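Pillow

From the Zumudville Household Encyclopedia, the bit of the site where I write up ordinary things at far too much length
Last edited 2020-11-27

A pillow is a soft support for the head, neck or some other part of the body, used mostly for sleeping. It is normally a closed cloth bag (the ticking) with a filling inside, and a removable cover over the top. In Britain we keep the word for the thing on the bed and call the one on the sofa a cushion, though I grew up in a house where both got called "that thing" and were thrown at my brother.

Contents
1 The word
2 Early pillows
3 Fillings
4 Shapes and sizes
5 Washing and care
6 Customs and sayings
7 See also

The word

"Pillow" goes back to Old English, where it was something like pyle or pylu, and before that to the Latin pulvinus, meaning a cushion. German has Pfühl from the same root, which sounds old-fashioned to Germans now, I'm told. "Bolster" is a different word altogether and has always meant the long one. I do love that "pillowcase" and "pillowslip" have carried on side by side for so long without either of them winning. My gran said slip, my mum says case, and I say whichever one comes out first.

Early pillows

The oldest ones we know of were hard! People in ancient Egypt used headrests of wood or stone, with a curved top that held the neck up off the ground, and plenty of these have been found in tombs. China had ceramic pillows for centuries, many of them beautifully painted, some made in the shape of a sleeping child or a tiger. I tried a wooden headrest once at a craft fair and lasted 7 minutes (my friend Anahera Lowther managed rather longer and then complained about her ears all the way home).

The Greeks and Romans went in for something closer to ours, cloth bags stuffed with reeds, straw, wool or feathers, and the better off you were the softer it got. In medieval England a feather pillow was worth leaving to somebody in a will, and people did. By the time of the Victorians they had become ordinary, helped along by cheaper cotton and by factories that could weave a ticking tight enough to keep the feathers in. The blue and white striped sort is the one most of us picture, and I still have a pair with it.

Fillings

Down is the fluffy layer from under the outer feathers of a duck or goose. It is light and squashy, and it costs the most. Feather is heavier and flatter, and now and then a quill works its way through and jabs you in the cheek at three in the morning. Most shop pillows sold as "feather and down" are a mix of the two, so do read the label.

Polyester hollowfibre is what most people have, me included. It washes well and is cheap, but it goes lumpy. Memory foam came along much later and holds the shape of your head, and some people swear by it. I find it warm. Latex is bouncier than foam. Wool is lovely and a bit flat. Buckwheat hulls are popular in Japan and make a dry rustling noise when you turn over, which I found soothing and my husband did not. Kapok, the fluff from the seed pods of a tropical tree, was once very common and is having a small comeback.

Shapes and sizes

The standard British pillow is 50 by 75 centimetres, and the cases are cut to match, with a flap inside to stop the pillow sliding out. A "king" is longer, though how much longer depends on who is selling it. Square ones, 65 by 65, are usual in Germany and France and look very smart propped at the back of a bed. Then there are bolsters, V-shaped ones for sitting up with a book, wedges, neck pillows for travelling, and the huge curved ones for pregnancy that take up half the mattress and that I missed terribly once I had to give mine back.

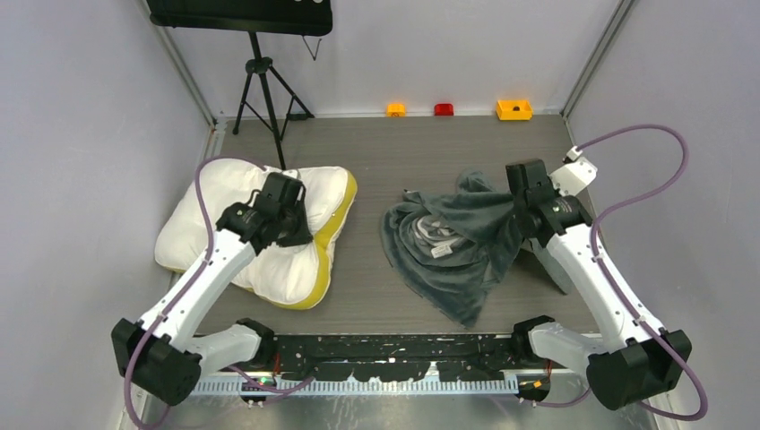

A white pillow, left, between two robot arms.

Washing and care

Check the label first. Hollowfibre and most feather pillows can go in the machine, two at a time so the drum stays balanced, on a gentle wash with not much powder. Foam mustn't go in at all. Drying is the slow part and takes longer than you'd believe, feather especially, and a pillow put back on the bed damp in the middle will smell of pond by February. A couple of clean tennis balls in the dryer break up the clumps.

To see if a pillow is past it, fold it in half and let go. If it springs open, keep it. If it just lies there, it's time for a new one (or the dog has a new bed).

Customs and sayings

Milk teeth go under the pillow for the tooth fairy, and in older times a slice of wedding cake did too, so that an unmarried girl would dream of her husband to be. Pillow talk is the chat you have in bed. Pillow lace is made on a firm stuffed pillow with pins and bobbins, and has its own page, which I'm still writing.

See also

Bolster
Cushion
Eiderdown
Mattress ticking
Pillow lace (unfinished)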